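Service Desk > Kitchen Automation > Resolved Requests > Request 226

Search requests All sites Go

Request 226: Arm holds above the pot during the lift step, and the shift cannot proceed

Site: Niltby Test Kitchen, Station 2
Equipment: Orkell arm, with Ivach task scheduler
Priority: Normal, raised to High on second report
Status: Resolved, with one item carried over
Opened: Tue 8 August

Summary of the report

The morning cook on Station 2 reported that the arm moved to the pot as scheduled, stopped with its fingers open, and did not close them. The Ivach panel showed "Waiting for operator" and offered no further explanation. The cook pressed Continue. The arm drew back, repeated the same approach and stopped again. The cook then put the station in manual mode, moved the pot by hand and completed the batch without the arm.

A second report was received from the afternoon shift on the same day. The behavior was the same, except that the cook on duty did not have permission to switch to manual mode and had to wait for the shift lead, who was in the receiving area. The batch was discarded under the food holding rules. The priority was raised on receipt of this second report.

Both reports were merged under this request. The reporting cooks are thanked for leaving the panel message open until it could be copied down.

First response

The service desk asked the site to confirm the following before any change was made:

The stop button was released and the key was in the Automatic position.
The fingers opened and closed normally from the maintenance page.
The pot in use was from the approved list for the station.
No one had edited the recipe in Ivach since the last successful batch.

The site confirmed the first three. On the fourth, the recipe history showed a revision in the pot placement step, entered in July by the Ginting office as part of the general recipe cleanup. Staff at Niltby had not been told of the revision. The shift lead stated that a printed copy of the old placement card was still on the wall at the station, and that cooks had been following it.

The desk advised the site to leave Station 2 in manual mode and to run the remaining batches by hand until a cause was found. Station 1 does not use the lift step and was left in service.

Investigation

The controller log was collected from the site and read against the recipe. In every failed attempt the arm reached the approach point without error. The hold began at the next step, when the controller compared the expected handle direction with the direction entered for the pot and found that they did not agree. A mismatch of this kind is treated as a question for the operator. It does not raise a fault, and for that reason no alarm sounded and no entry appeared in the daily fault summary sent to the shift leads.

The hold lasts 165 seconds. If there is no answer in that time, the arm returns to its rest position and the batch is marked as paused. If the operator presses Continue, the arm tries again from the start with the same values. Pressing Continue could not have cleared the condition, and the cooks could not have known this from the message as it was worded.

The step was then repeated in the simulated kitchen, using the revised recipe and the site's controller settings. The hold occurred on the first run and on each run after it.
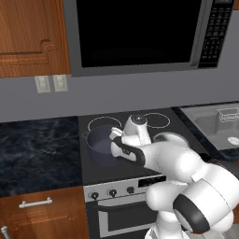

Guangming Lu

The simulated pot has one small loop handle in view, and it points to the left. The arm comes in from the lower right, and its gripper stands above the pot and slightly to the right of it. The revised recipe asks for a grip at the handle. The entry in the recipe places that handle on the side nearer the arm. The controller will not close the fingers on the strength of that entry, and in my view it should not be made to do so.

I considered whether the hold should simply be switched off for this step. I do not recommend it. The comparison is the only check made between the arrival of the arm and the lift, and a cook may be standing at the counter at that time. The correct remedy is to make the recipe, the placement card and the pot agree, and to give the person on shift a message that can be acted on.

I also looked at whether the other cooking position could be contributing. In the simulated layout there is a light gray round item on the right front of the stovetop, largely behind the forearm of the arm. I removed it from the model and ran the step again. The result did not change. The hold is a matter of handle direction alone, and sites do not need to keep that position clear on account of this request. The usual clearance rules continue to apply.

Corrective action

The following changes were made with the agreement of the site manager and the Ginting recipe office.

Recipe. The pot placement step was corrected so that the handle direction matches the way cooks at Niltby set the pot down. The grip was moved from the handle to the rim. The change was tested in simulation first and then at Station 2 with an empty pot, with the shift lead present.

Panel message. "Waiting for operator" was replaced, for this step only, with "Handle direction does not match recipe. Check pot or call shift lead." The Continue button is now gray until the operator has confirmed that the pot was checked. The site asked that the wording be kept short enough to read from the prep table, and this was done.

Permissions. Every cook who has completed the station training may now switch Station 2 to manual mode. Returning the station to automatic mode still requires the shift lead. The earlier arrangement dated from January, when the arm was first put into use and only the leads had been trained on it. It was not reviewed when the cooks completed their own training.

Placement card. The old card was taken down. The new card carries the recipe revision number in the top corner, and the shift lead compares it with the number on the panel at the start of each shift.

Effect on staff

The site manager asked that this section be included in the record.

Before the arm was installed, one cook at Station 2 carried out all lifting and moving of pots. That cook now spends most of the batch at the prep table and returns to the stove when called by the panel. The change was welcomed by those with wrist and shoulder complaints, and the site does not wish to reverse it. It has also meant that the cook is farther away when something goes wrong, and has less of the batch in mind on arriving. Two cooks said separately that they no longer knew, on reaching the station, how long the contents had been on the heat. The panel did not tell them.

The desk accepts this point. A request for a heat timer on the main panel page has been sent to Ivach — see the item carried over, below. Until it is available, the site has placed a kitchen timer at the station, to be started by the cook at the beginning of each batch.

The cooks also raised the matter of the discarded batch, which had been entered against the afternoon shift in the waste record. The site manager has moved the entry to equipment downtime. Shift leads are reminded that a batch lost while a station is waiting for an operator response should be recorded in that way until the cause is known, and that no individual's name is required on the form.

Finally, the cooks asked to be told of recipe revisions before they take effect. The Ginting office has agreed that any revision to a step carried out by the arm will be sent to the shift leads in writing and read out at the start of the first shift affected. Revisions to ingredients and quantities will continue to be issued in the normal way.

Verification

Station 2 was returned to automatic mode at the start of the morning shift and completed 40 lift steps under observation without a hold. One further step was run with the pot deliberately turned the wrong way. The arm held, the new message appeared, and the cook on duty turned the pot and confirmed the check without assistance. The arm then completed the lift.

The cook remarked that the gray Continue button looked like a panel fault at first sight. A line explaining it has been added to the placement card.

Item carried over

Heat timer on the main panel page. Sent to Ivach as a change request. No delivery date has been given. The site will keep the separate timer in use and should not close this item from its own side.

Advice to other sites

Sites with an Orkell arm and a lift step in any current recipe should compare the printed placement card with the recipe revision shown on the panel. If the two differ, put the station in manual mode and open a request under Kitchen Automation, quoting Request 226. Please do not edit the placement step locally — local edits are overwritten at the next recipe update, and the hold will return.

Request closed by the service desk with the agreement of the site manager. Comments on a closed request are read but do not reopen it. If the hold occurs again, open a new request and attach the controller log for the full shift.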